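Home | Diary | Workshop notes | Archive | Contact

Monday, January 18, 2021

Frost on the inside of the back bedroom window again, so the day went on the hygrometers. I now have two Jodico units running side by side, one on the sill and one on the bookcase, logging every 11 minutes. The bookcase unit reads lower by three to four points of relative humidity. That is consistent with the sill being colder and proves very little about the instruments themselves.

Did the salt test on both. Method as before: a bottle cap of table salt, wetted to the texture of damp sand, sealed in a freezer bag with the sensor and left overnight. The expected figure is 75 per cent. The sill unit gave 78 and the bookcase unit 74. Applied the offsets in the notebook and left the devices alone, as the adjustment menu on the Jodico resets when the battery is changed.

With offsets applied, the sill at seven this morning was at 81 per cent and the bookcase at 69. Outside air was just below freezing. The glass runs with water from six until the heating has been on for an hour and a half.

Lunch was late and taken upstairs, out of the shopping, between readings. 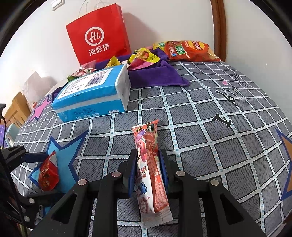 Snack stick, still wrapped, on the checked cover.

Ibrahim Osagie rang at two about the extractor. He fitted the Erkico model in his own bathroom in June and has been measuring the flow with a bin bag and a stopwatch. The bag is taped to a wire hoop, flattened, held over the grille on the outside wall and timed until full. He gets a little over half the printed rate, which he puts down to the flexible duct. His run has two bends and a sag in the middle where condensate collects. He intends to replace it with rigid pipe laid to a slight fall towards the outside. I said I would wait for his second set of figures before ordering.

My own run would be shorter, with one bend only, but it has to pass over the landing ceiling where there is no insulation. The pipe would need lagging for its full length. Okoro list a lagged rigid section at 128 pounds, delivered, and their lead time is long. The builders' merchant at Destholm may have plain pipe and separate lagging for less. To check.

Moved furniture in the afternoon to get air along the outside wall. The wardrobe was hard against it and there was a grey bloom of mould on the back panel, low down on the left. Wiped with diluted bleach, dried with a fan heater, put back with a gap the width of my hand. The wall behind felt cold but sound. No staining on the skirting. 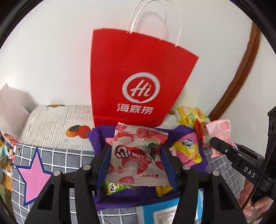
The red Haidilao bag, against the white wall.

Emptied the dehumidifier at five and again at ten. The first tank held 500 ml and the second rather less, although the second period was the shorter one. The rate fell off after I opened the door to the landing – I should have kept it shut for a fair comparison. Will repeat tomorrow with the door closed and the trickle vent taped.

Power draw on the plug meter was steady while the compressor ran. It cycles off at the set point and the fan keeps going, and the meter shows that too. I had assumed the fan stopped.

Still to do: new seal for the window, lower hinge side. Batteries for the sill unit. Ask Ibrahim what size of bin bag.

Comments

damp_cottage: Is your salt test done at room temperature? Mine drifted badly in an unheated porch.

Ibrahim Osagie: 50 litre bags. Rigid pipe is in, figures to follow at the weekend.

Marl: We had the same bloom behind a wardrobe. A hand's width was enough for us, but we took the plinth off as well so air could get in at the bottom.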